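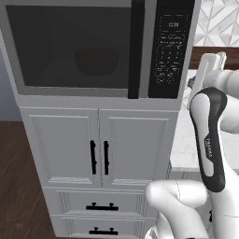
The simulated kitchen in Plotbridge, with the arm beside the built-in microwave.

Reviewed 19 May 2021

I went to the Rendari open day at Prundarthorpe mainly to see Plotbridge, their kitchen simulator for robot arms. It costs $700 a year for one seat. I teach an evening course in automation and wanted to know if it would suit beginners.

Wai-kit Chow ran the demonstration from a laptop at the front. The session was on reaching for appliances, and he spent most of it on the microwave. You set a target for the gripper, the planner works out a path, and you step through it as slowly as you like. He moved the base twice to show how the reach changed near the cabinet, then let us try it in pairs.

The controls are sensible. My partner had never used a simulator and was driving the arm within 6 minutes. Swapping the camera view is one key. Undo works on arm moves as well as on edits, and I used it a lot.

The graphics are fair. The colours are natural and the tile pattern on the backsplash is a nice touch, but the small labels on the microwave's keypad are too soft to read. If your students need to pick out a particular button, that will matter.

Two other complaints. The planner crashed once in our session and took the saved path with it. The manual, written by someone named Hsueh, is clear on installation but gives contact settings only 2 pages — I had to ask Wai-kit what half of them did.

I'd recommend it for teaching reach and path planning. For anything involving fine contact I'd want a longer trial first. Tea and slice were provided, and parking was free behind the main building.

Four stars out of five.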